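About Us

By the Skesovus workshop
October
Reading time: 3 minutes
Print this page | E-mail this page

Skesovus is a small service shop for two-armed robot cells. We set them up, keep them running and fix them when they stop. The shop is on the ground floor of the old Halvorsen building in Drosholm, with a loading door on the yard side. There are 7 of us, and most of us came from machine repair before there were many robots with fingers to repair.

We don't build robots and we don't sell them. Customers buy the machine somewhere else and call us when it arrives, or more often a few months after it arrives. Most of our customers are labs, training centers and small plants that run one or two cells and have no maintenance department of their own.

The cell we know best is the one in our own shop. We call it Werkska. It has two arms, two black hands and a white table, and every new employee learns the work on it before going out to a customer. Since it was put together it has logged 2752 hours, all of them written down in a paper book that hangs beside the power switch. The book has the date, the hours, what was done and the initials of whoever did it. If a joint was noisy in the morning and quiet after lunch, that goes in too.

Setting up a cell like Werkska starts with the table. We level it first and bolt it down second, and we check the level again after bolting, as tables move. Cables come next. They go down through the holes in the tabletop with enough slack for the arms to reach full stretch, and they get tied off underneath where no one can catch a knee on them. Then the arms go on, then the wrists, then the hands. We leave the hands for last because they are the easiest part to damage and the slowest part to replace.

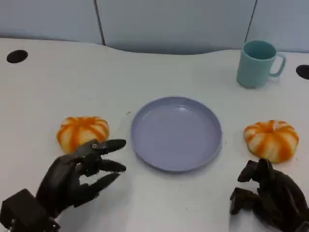 Once everything is mounted we home each joint and let the machine warm up for 30 minutes before we measure anything. A cold hand closes a little differently from a warm one, and a calibration done too early will have to be done over. After the warm-up we run the fingers one at a time, open and closed, and listen. Then we run both arms to the same points over the table and compare the readings from left and right.

For grip checks we use ordinary household things. A hard, shallow dish shows whether the fingertips are coming in level. Something soft shows whether the grip force is set too high, and a cup with a handle tests the wrist as much as the fingers. We have special test blocks as well, machined to size, and they are useful for the paperwork. The household things find more faults.

Regular care is simple and mostly gets skipped. Our service plan has 17 points. The ones that matter most are these:

Wipe down the fingers and check the tips for wear.
Check the wrist screws with a torque wrench, never by feel.
Look at every cable where it bends.
Clean the table and check it for level.
Test the stop button with the arms moving.
Save a copy of the calibration before changing it.

A full visit takes about half a day for one cell. We ask that the person who runs the machine be there for the first hour. That person usually knows which finger has been acting up, and it saves us hunting for it.

Repairs are done on site when we can manage it. A worn tip, a bad connector or a loose bracket can be fixed the same day. A finger with a damaged drive comes back to the shop, where we open it on a clean bench and test it on Werkska before it is returned. We send the old parts back with the repaired unit so the customer can see what was changed. If a repair would cost more than a replacement hand, we say so before starting.

We take on new service customers twice a year, in spring and fall, so that we have time to do the first inspection properly. Emergency calls from existing customers are answered from seven in the morning. The yard door is open to visitors most afternoons, but please call first if you are bringing a machine, as we only have room for one on the floor besides our own.

Print this page | E-mail this page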